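Resmont Snack Label Corpus

A text dataset of wording taken from candy and snack labels, typed by hand and checked by a second reader. Compiled by Jingyi Hou and Nigel Holroyd.

Contents
labels.csv holds 124 entries, one per product. sources.csv lists the shop where each item was bought. Of the entries, 74 have an ingredient list in more than one language.

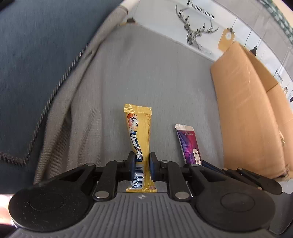 Fields
id, brand, product_name, languages, ingredients, net_weight, notes. Spelling is kept as printed, including mistakes. Line breaks are replaced with a single space. If a word could not be read, the field has a question mark in its place.

Checking
Shiela Dizon read the Tagalog and English entries. Milagros Espinoza read the Spanish ones. Where readers disagreed, both readings are in notes, split by a semicolon.
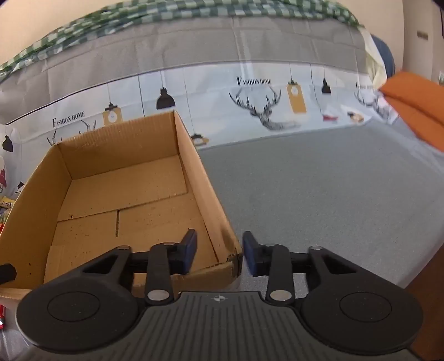
Can I use the ingredient lists for allergy advice?
Please don't. Recipes change and the entries are not updated after they are typed.

Known problems
Net weight is missing for 2 entries. Accents were lost in the November export and have been put back by hand, so a few may still be wrong. Send corrections to Chunhua Xie with the entry id.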